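Rullusent Shelf Catalog: Set-up Guide
Section 6. Adding a numbered series

Applies to the desktop edition. Complete Section 2 (Store profile) before starting.
A series record must exist before any volume can be attached to it.
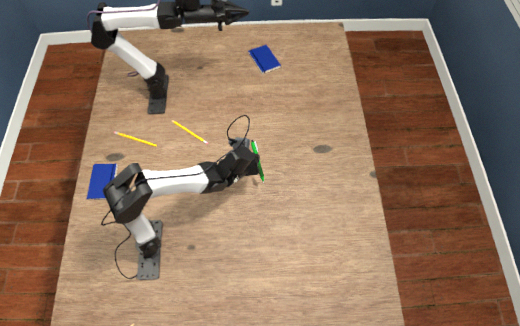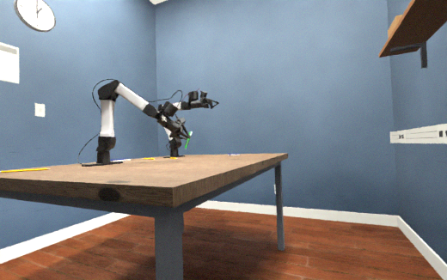
6.1 Preparing the cover capture area

Cover images are captured with any camera that the catalog lists under Tools > Devices. The software locates the four edges of the book and crops to them, so the background should be a single flat color that contrasts with the cover. Paperbacks with cream or tan borders are the hardest to separate from a work surface. On a light brown wooden top with visible grain and dark knots, like the tabletop shown, the crop may follow a grain line or treat a knot as part of the cover art. Lay a sheet of plain gray card under the book in that case, and leave a margin of at least 2 inches on all sides.

Note: Shrink-wrapped volumes reflect overhead light. Turn the book a few degrees until the glare leaves the title area. Auto-crop corrects the rotation.

6.2 Creating the series record

1. Open Catalog > Series > New.
2. Enter the series title as printed on the title page of the first volume. Do not include a volume number.
3. Select the format: Paperback, Hardcover, Omnibus or Box Set. A series that exists in two formats needs two records.
4. Enter the publisher. If it is not in the list, choose Add and type the name once. It will be offered the next time.
5. Set Numbering to Continuous or By Season. This setting cannot be changed after the first volume is saved.
6. In Expected Volumes, enter the final volume number if the series is complete. Leave the field blank for a series still being published.
7. Select Save. The record opens with an empty volume grid.

Caution: Do not create a series by copying an existing one with Duplicate. Duplicate also copies the stock history, and the quantities will appear in both reports.

6.3 Adding volumes

1. In the volume grid, select Add Volume.
2. Scan the barcode on the back cover. If there are two barcodes side by side, scan the longer one.
3. Check the volume number. The software takes it from the supplier file when one is loaded; otherwise the field is blank and must be typed.
4. Place the book face up in the capture area and press the space bar.
5. Drag any corner handle that does not sit on the edge of the cover.
6. Enter condition, quantity and price.
7. Press Enter to save and move to the next volume.

The title line on customer pages is built as series title, "Vol.", volume number, format in parentheses. To change the order, see Settings > Title Pattern. A changed pattern applies to all series, including those already published to the web page.

Jacket descriptions longer than 60 words are shortened on list pages and end in a bracketed ellipsis. The full text remains on the item page.

6.4 Loading a supplier file

Skirkham and Postel files load without conversion. Files from Liew use a combined title and volume column and must be split first:

1. Open Tools > Import > Split Column.
2. Select the column headed ITEM.
3. Set the divider to a comma followed by a space.
4. Review the preview. Titles that themselves contain a comma are marked in red and must be corrected by hand.
5. Select Apply, then Load.

Note: The Liew column layout changes each August. If the preview shows prices in the title column, download the current template from the Import menu.

6.5 Common faults

Volume shows twice in the grid
The same book was scanned under two barcodes. Open either entry, select Merge, and keep the entry with the cover image.

Volumes sort as 1, 10, 11, 2
The volume field contains text. Remove "Vol." or any letters and save again.

Cover is cropped too wide
The background has been read as part of the cover. Repeat the capture on gray card as described in 6.1.

"Series locked" message
Another station has the record open. Close it there, or wait 7 minutes for the lock to expire.

Continue with Section 7, Box sets and omnibus editions.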